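Notes from talking with Pejman Mohammadi, Vimthorpe robotics club, May

Pejman Mohammadi runs the club out of room 901. When I got there he was already mid sentence. "The part is the boss. Get the markers wrong and the arm goes wherever it likes."

The part is a big white plastic molding the students call Nokby. Square markers stuck over it, large and small, numbers molded in next to some of them. The camera rides on the wrist, so the team sees what the gripper sees. 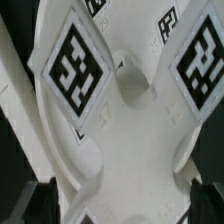 ## "Do it again"

The task this term: come down over the knob in the middle, close, let go, back off. 20 tries per team, no touching the laptop in between. Best team so far is Hassanpour, nearly 10 clean ones.

"They were mad about it," Pejman says. "I said good, now tell me why the others missed." Lighting, mostly. Also a marker somebody measured from teh wrong corner.

Does he help? "I give 2 hints. Then I go get coffee."

Next up is the Omano cup, which he wont talk about yet. "Ask me when the arm stops bumping the rim."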